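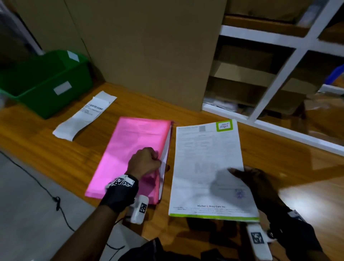 4. Registering your Iltier 420 dehumidifier

Registration starts the warranty on the compressor. Complete it within 30 days of purchase. Units hired from Trirent are already registered, so skip to section 5.

4.1 Before you start

1. Switch the unit off at the power point and unplug it.
2. Remove the water tank and set it aside.
3. Copy the serial number from the label inside the tank bay. It ends in two letters, and both must be included.
4. Find your proof of purchase. A tax invoice or an emailed receipt is accepted. An EFTPOS slip on its own is not.

CAUTION: Do not tip the unit on its side to read the label. If it has been tipped, stand it upright for 2 hours before switching it on. 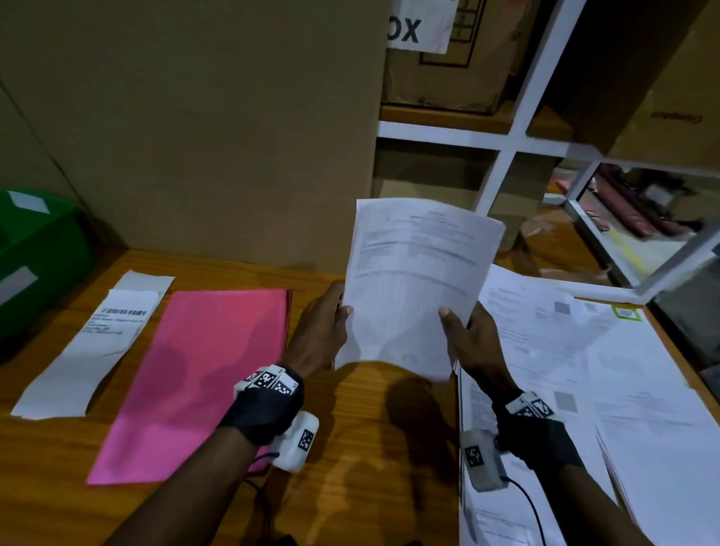 Can I register a unit I bought second-hand?
The warranty transfers once only. Send us the original receipt and a signed note from the first owner giving the date of sale.

4.2 Filling in the form

1. Print in block letters with a black or blue pen.
2. Enter the serial number in box A and the postcode where the unit is installed in box B.
3. Tick "ducted" only if the hose kit (part 813) is fitted.
4. If an electrician wired the unit to a fixed outlet, enter their licence number in box F. Otherwise leave box F blank.
5. Sign and date the last page.

Note: Owners of the older Myung model use the same form but leave box C empty.

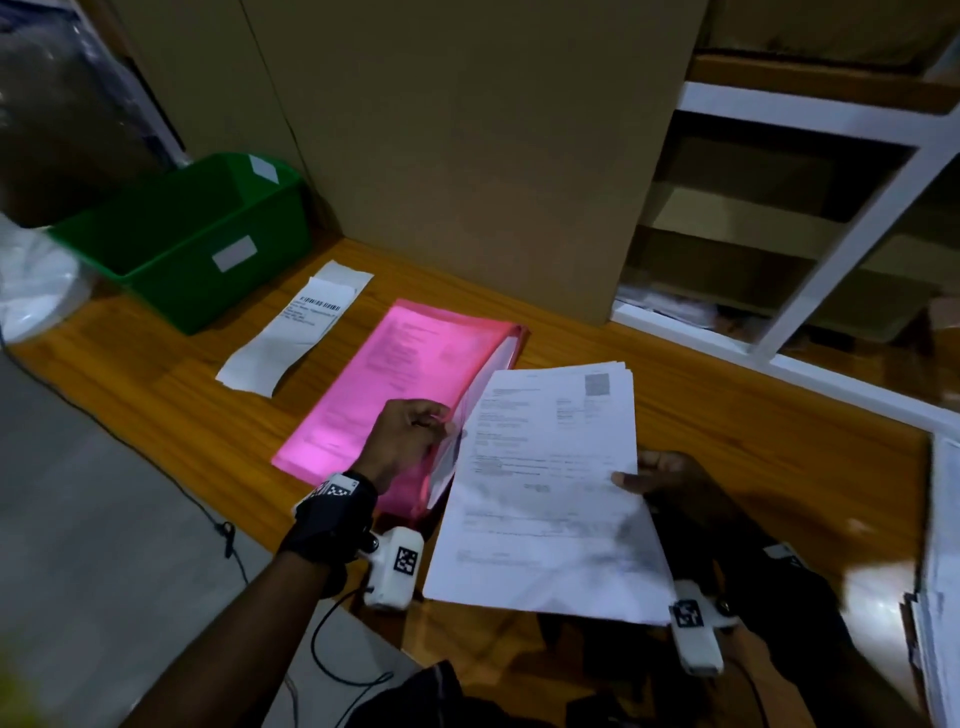 Figure 4-3. Printed documents.

4.3 Sending it in

1. Keep a copy for your own records.
2. Post the form to Iltier Service, Mevthorpe, attention Young-sook Yang, or hand it in at the Mevthorpe service counter.
3. Wait for the confirmation letter before booking any warranty repair. Allow longer in February, when the office runs on reduced hours.

If you move house, notify the service office in writing of the new installation postcode. The warranty period stays the same.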